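3.2 Wrist camera calibration and background rejection

The perception node in Trusia runs on both wrist cameras and publishes a mask of whatever lies on the floor of the cell. Early versions segmented by color alone. This worked against plain walls and failed once patterned panels were fitted, so we now project the known wall planes into each view from the current joint angles and discard pixels that fall on them. The remaining pixels go to the segmentation network, which was trained on 4,000 labeled crops.

Two cases still cause trouble. Clear sheeting produces glare that shifts as the wrists move, and checked cloth near a checked wall (Figure 3) is easily merged with it when the joint angles lag the image.
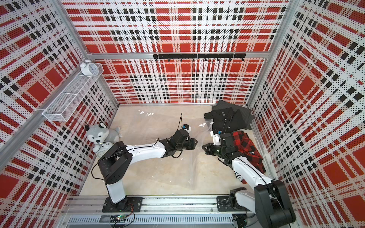 Figure 3. Two-arm cell with plaid wall panels. A clear plastic sheet covers much of the floor between the grippers; dark clothing and a red and black checked garment lie at the right.

3.3 Two-arm planning

The planner, Hirnard, treats both arms as one system. Wrist cameras and their cables are included in the collision model as padded capsules. When the grippers come close together, the planner lowers the speed limit on both arms and checks clearance at every control step. The padding values were tuned by Mircea Grecu on 1,862 logged motions.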